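About Clasby

Clasby tests and certifies woven and knitted fabrics for clothing makers, upholsterers and retailers. The laboratory occupies the ground floor of the former Pretine dye works in Plorkow, with 2 conditioned rooms held to the temperature and humidity the standard methods require.

The company began as the in-house test bench of the Hägglund mill. When weaving stopped there, the bench was bought out with its equipment and records and opened to outside clients. The mill's reference archive came with it and now holds 1,326 catalogued cloths, each with its fibre content, yarn count, sett and finish.

What we test

Dimensional change after washing and drying
Colour fastness to rubbing, light, water and perspiration
Tensile and tear strength, warp and weft
Abrasion and pilling
Mass per unit area

The current price list covers 38 methods. Work outside the list is quoted separately.

Samples

Send at least one metre at full width, cut no closer than 1,000 mm to the end of the piece. Mark the warp direction and the face side. Checked and striped cloths should include two complete repeats, as staining between dark and light yarns is assessed on each colour. 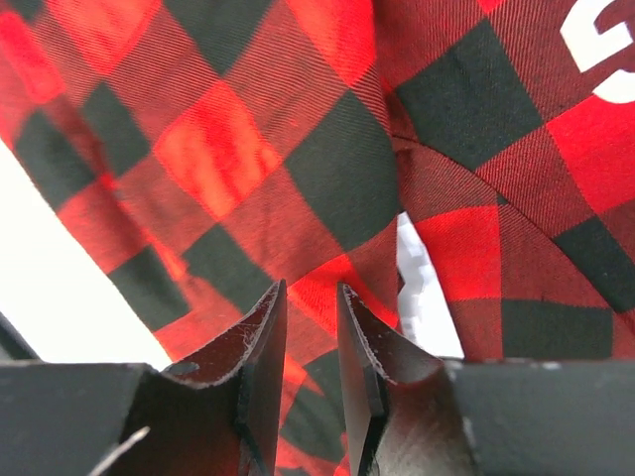
Samples are conditioned for a minimum of 24 hours before testing. Reports are issued as PDF files and give individual readings as well as the mean. Remnants are kept for six months and then recycled unless their return has been requested on the order form.

Opening hours

Goods in: 8.00 to 15.30
Office: 9.00 to 17.00
The laboratory closes for calibration for the first two weeks of January.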